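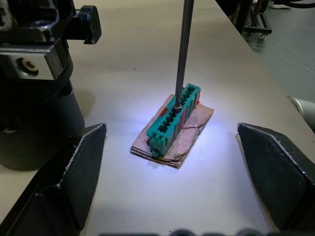

青绿色连接器壳体，下面垫瓦楞纸板，细金属杆压进靠远端的一个槽位。

关于我们

Jurnbridge，做连接器壳体和小型塑料件的。小批量，返工，拆针，分拣，补件，旧型号对样。大批量注塑不做，整机组装也不做，问过的朋友不少，统一在这里答一下。

网站还在改，这一页先放文字，产品目录过几天上。急用的直接发邮件要表格，表格比网页新。

我们做什么

主要三块吧。

第一块，壳体返工。客户那边端子压错了，插错孔位了，线已经剪掉了，壳体还想留着用。寄过来，我们把残留的端子退出来，槽位清一遍，锁扣看一遍，能用的装袋寄回去，不能用的单独装一袋，也寄回去。坏的我们不扔，客户要自己看的。以前扔过一回，吵了两个礼拜。

第二块，对样。手里只有一个旧壳体，标签没了，图纸也没了，要找同款或者能互换的。库里现在登记了262种壳体，按排数、槽数、间距、锁扣位置编的号。颜色不作准，同一个型号换了批次，青绿色能偏蓝也能偏灰，拿颜色来问的话我们还是会请您量间距。尺寸用卡尺量，别用直尺，直尺量出来的间距我们不敢认。

第三块，小件分拣。一箱混料，壳体、护套、堵头、密封圈、橡胶垫什么都有，倒出来分。按件收费，最低收费见报价单。箱子里有铁屑或者油的请提前讲，要先洗，洗要另算。

从哪里来的

最早是给Bhatt那边修线束接头，一张桌子，一盏灯，一盒退针工具。Bhatt的活儿少的时候开始接外面的单子，后来外面的比Bhatt的多，就单独出来了，名字也是那时候起的。没什么特别含义，别问了。

Donov是第一个长期客户，农机上用的接头，泥多，槽里全是干掉的土。到现在每年十一月还来一批，正好是他们停机检修的时候。Dumar是后来的，做小家电，件小，数量碎，一个型号有时候就七个八个。两家的活儿完全不一样，流程单也是两套，放在两个夹子里，蓝夹子Donov，黄夹子Dumar，新来的同事头一个礼拜都会拿错。

目前固定往来的客户109家。大的小的都有，小的更多一些。

工作间

205平方米，仓库占一半多。剩下的是工作台、收发、还有一个放茶水的角落。茶水角落不大，最近又被空纸箱占了一半，在收拾了。

台面选浅色，深色的试过，黑色端子掉上去找不着。灯要集中照在工件上，槽口里面才看得清楚。旁边再备一盏普通的台灯，写标签用。
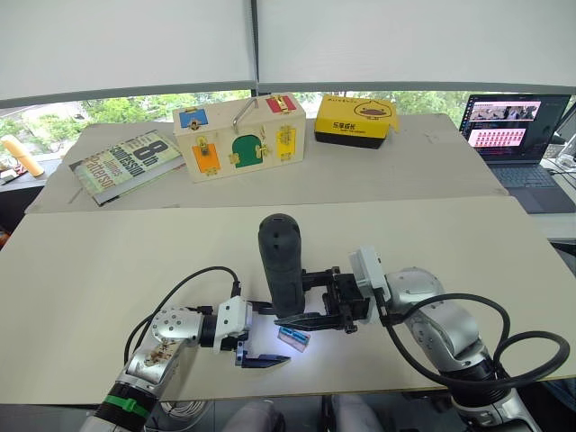 浅色台面，靠窗那边还有一张台子，东西放在上面。

近处台面只放手头在处理的，别的往后面那张台上挪。这条规矩贴过纸条，纸条掉了，规矩还在。收工前台面要空，小件进盒，盒子盖好在关灯。

垫纸板

来参观的人最常问的就是壳体底下垫的什么。瓦楞纸板，就是拆箱子拆下来的。试过橡胶垫，太软，往下压的时候壳体会跟着歪。试过硬木块，高度不好调，边上还容易磕出印子。纸板裁成小块，一层一层叠，矮了加一张，高了抽一张。压烂了换新的，反正收货的箱子天天有。边缘毛一点没关系，毛边不影响高度。掉渣严重的不要用，纸屑进了槽里很难弄出来。

叠的时候注意瓦楞方向，一层横一层竖，比同一个方向的稳。胶带可以贴，贴在角上，别贴到工件正下方，那一点点厚度也会翘。

退针的顺序

有客户想自己在家里做，打电话来问，讲过很多遍了，写在这儿。

先看锁扣是哪一种，有的壳体带二次锁，二次锁没打开就去捅，端子不出来，塑料先裂。然后看槽是从哪一面进工具。对准，垂直往下，手上感觉到一下松动就停，不要继续使劲。再从另一面轻轻拉线，没有线的就轻轻磕一下。一个槽退不动，先跳过去做别的，回头再来。连着三个都退不动，多半是工具尺寸错了，换一根。

工具头弯了就不要再用，掰直了也不要。看着是直的，进去会刮内壁。

从一头开始按顺序做，做完一个槽在流程单上划一个。跳着做的最后一定会漏。

人

负责日常的是Seul-gi Geum，收单、排期、对样都找她。她认旧型号比表格快，但是她说了不算，以表格登记为准，这是她自己要求写上去的。邮件她早上回一轮，下午四点左右再看一轮，四点以后到的一般第二天了。

其余同事轮班，名字就不一一列了，寄回去的包裹里有经手人的签字，有问题报签字就行。

寄件须知

壳体请装自封袋，一个型号一袋，袋子外面写数量。不要用订书钉封口！钉子混进小件里，挑半天。

样品至少寄两个，一个我们要试，有可能试坏。只有一个的话先讲清楚，我们只量尺寸，不动它。

带线的请把线头包一下，扎手。

缓冲用纸团或者气泡袋都行，碎泡沫粒不要，粘得到处都是。纸箱不用太新，到了我们这边反正也是裁掉垫台子。

收到以后会发一封确认邮件，写清楚几袋几件，跟您那边对不上的当天回复，过了再讲就不好查了。加急可以，要看排期，先问在寄。

质量怎么算

返工件出货前再看一遍，看的是槽口有没有毛刺、锁扣有没有发白、外壳有没有新的裂纹。旧裂纹会在单子上标出来，标“来料已有”。锁扣发白的一律算不良，哪怕还扣得上。有客户觉得太严，可以在下单的时候写明放宽，写明了我们照做，没写就按这个来。

电性能我们不测，没有那个设备，需要的请另外找测试的。

联系

邮件最快。电话也行，中午那一个小时多半没人接。想过来看工作间的提前一天说，门口停车只有两个位置，其中一个收货要用。

报价单、壳体登记表、寄件标签模板都可以邮件索取。登记表里有查不到的型号，附一张正面一张侧面的照片，再加间距和槽数，我们查到了会补进去。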